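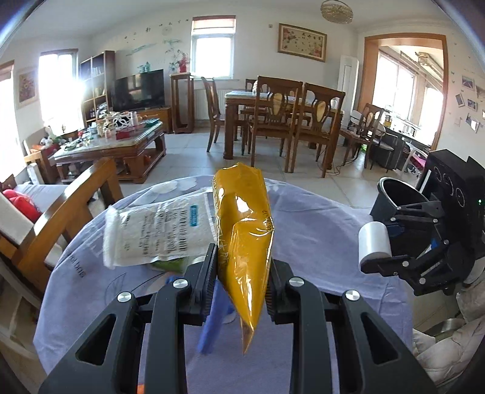
Yellow package in the jaws, purple cloth, light from the windows.

odukoya_a
Hello all. We compared two ways of collecting grasp demonstrations for shiny packets: 200 with the hand-held gripper, in real homes, and 200 by teleoperation in our lab. The same policy was trained on each set. On packets it had never seen, the hand-held policy dropped 7 and the teleoperation policy dropped 12, from equal numbers of trials. My reading is that the varied light and background helped.

stiltgate
Did the same people collect both sets? If not, you are measuring the people.

odukoya_a
Two of us, Morenike Jibrin and me, did both. But we did the teleoperation first, so we had more practice later. I admit this is a weak point.

cidstead
Then I don't agree with the title of your post. 7 against 12 is a small difference, and the order effect could explain it. Please train again with other seeds before you speak about light.

mjibrin
I am the second collector. I agree about the seeds, they are running now. About practice I am less sure - my last teleoperation demos were no better than my first ones.

jelum
Were the packets held by the middle or by the sealed edge? In my tests this mattered more than the background.

mjibrin
Mostly the middle, with the sealed edge up, as in the photo. We did not label it for every demo. I can do it from the videos, but not before December.

cidstead
Labels would help more than seeds, I think.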